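Robotics | Manipulation | Paper extracts

2025-03-06, posted by the Prarby lab notes desk

4.2 Recapping under changed backgrounds

The second set of trials tests whether a policy trained on plain tabletops still works when the surface and the walls are busy. We chose marker recapping for this. It needs a fairly exact final alignment, the parts are small, and the colours of caps and barrels give the policy an easy cue that may or may not be the one it ought to use.

All policies were trained on the Vuvum set, which holds 1,200 demonstrations of picking, turning and inserting small cylindrical parts. Of these, 800 were collected on a plain white or black table. The rest used a single wood-effect cover. None of the training episodes contains a patterned wall, and none contains a veined surface. The demonstrations were recorded by teleoperation in August and were not filtered for speed, so slow or hesitant approaches remain in the data.

For testing we papered the walls of the Trinstead cell and covered the work surface with a marble-patterned sheet. The wrist camera is the only image input. We removed the overhead view used in Section 3 because it let the policy find the caps from a fixed position, and we wanted the gripper view to carry the whole task. Joint positions and gripper width are passed in as before.

Each trial begins with markers and caps placed by hand from a printed list of layouts. The layouts differ in the angle of the parts, the distance between them and whether a loose cap lies nearer to the gripper than the one it must find. Markers that keep their own caps are left on the surface as distractors. A trial counts as a success if the right cap is seated on the held marker within 34 seconds and nothing has been pushed off the surface. Partly seated caps count as failures.

We compare two versions of the same network. The first is trained on the images as recorded. The second, which we call Aquino, is trained with the background outside a loose mask around each part replaced at random by texture crops. The masks are produced once, before training, and are not used at test time. Both versions have the same number of parameters and the same training schedule.

On plain tables the two versions behave alike. On the marble surface the baseline often descends towards a vein and closes on nothing, most of all where a vein runs close to a part and at a similar angle. Aquino makes this error far less often. Its remaining failures come mainly at insertion, where the cap rolls away on first contact. In 22 trials it approached a cap of the wrong colour, and in most of these the right cap lay at the edge of the camera view when the approach began.

Figure 6 gives a wrist-camera view from the papered cell. The brown marker is held upright between the fingers, with a tan brown cap and a lilac-pink cap loose on the surface. The remaining markers have their caps on.

Figure 6. Wrist view, marble surface and damask wallpaper. 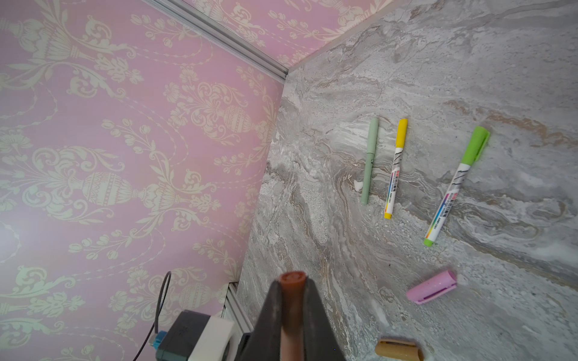
Comments

gantrycrane: Did you try Aquino with the overhead camera put back in? I'd expect the wrong-colour approaches to drop.

pm_wexcombe: The 34 second limit seems generous for one cap. A plot of completion times would help.

softfingers: Are the layout lists going to be released with the Vuvum set? We have a similar cell and would like to run the same trials.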